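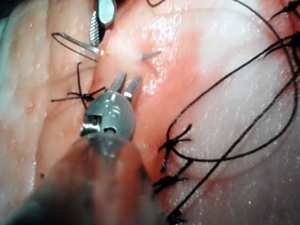 Werkstattbuch Kostüm, Serie »Dovumura«
Freitag, 26. Februar 2021
Eintrag: Raimonds Strazds

Brautkleid für Folge 196, Stand nach dem zweiten Färbeversuch.

Das Kleid ist auf dem Monitor immer noch zu weiß. Die Kamera macht aus dem Oberteil eine helle Fläche, und die Falten an der Taille verschwinden ganz. Der Regie gefällt es im Raum sehr gut, aber im Raum sieht es ja kein Zuschauer. Ich habe also noch einmal mit Tee gefärbt, diesmal nur Proben aus dem Saumrest.

Probe A: schwarzer Tee, 50 Grad, kurz. Ergibt einen gelblichen Ton, unter dem Licht von Ditura fast wie altes Papier. Nein.
Probe B: derselbe Tee, kalt, länger gezogen. Ruhiger, gleichmäßiger. Am Rand ein Streifen, dort war der Stoff nicht gut vorgenässt (mein Fehler).
Probe C: Farbstoff Skuton Elfenbein, halbe Menge. Am besten von allen. Die Seide bleibt weich, und der Faden der Naht nimmt die Farbe auch an. Bei Tee blieb er weiß.

Entscheidung: C für Rock und Oberteil. Der Schleier bleibt, wie er ist, er soll sich ein wenig abheben. Bitte niemand den Schleier »zur Sicherheit« mitfärben.

Gewicht der Stoffmenge für das Bad vor dem Ansetzen noch einmal wiegen. Auf dem alten Zettel stehen 400 g für den Überrock, das war vor der Kürzung.

Perlen: Von den 3.000 bestellten ist erst ein Teil gekommen, der Rest liegt laut Ó Néill beim Zoll. Ich nähe deshalb zuerst die Vorderseite und die linke Schulter, dort kommt in der Kirche die Großaufnahme. Der Rücken wird nur gebraucht, wenn sie aus der Kirche hinausläuft, und diese Einstellung ist nach dem neuen Drehplan erst im nächsten Block. Falls sie doch früher gedreht wird, geht es auch mit den Perlen aus dem Ballkleid der Schwiegermutter. Sie sind eine Spur größer, auf die Entfernung merkt man das nicht.

Zum Mikrofon: Der Ton hat sich beschwert, dass das Futter raschelt. Ich habe die Tasche für den Sender jetzt aus Baumwolljersey gemacht und von der Seite in die hintere Mitte verlegt. Beim Gehen ist es leise, beim Hinsetzen hört man noch etwas. Am Montag mit Ton zusammen probieren, bitte mit dem richtigen Stuhl aus der Dekoration und nicht mit dem Hocker aus der Garderobe.

Das Double trägt eine Größe mehr. Das zweite Kleid hat hinten eine Schnürung bekommen statt des Reißverschlusses, so können wir es für beide Frauen benutzen. Die Schnur muss noch gefärbt werden, auch mit C.

Offen:
- Saum erst nach dem Färben, Schuhe zur Anprobe mitbringen
- Fotos der Proben unter Studiolicht an die Kamera schicken
- klären, ob der Wein in der Festszene rot bleibt. Dann brauche ich ein drittes Oberteil - und dafür reicht die Seide nicht.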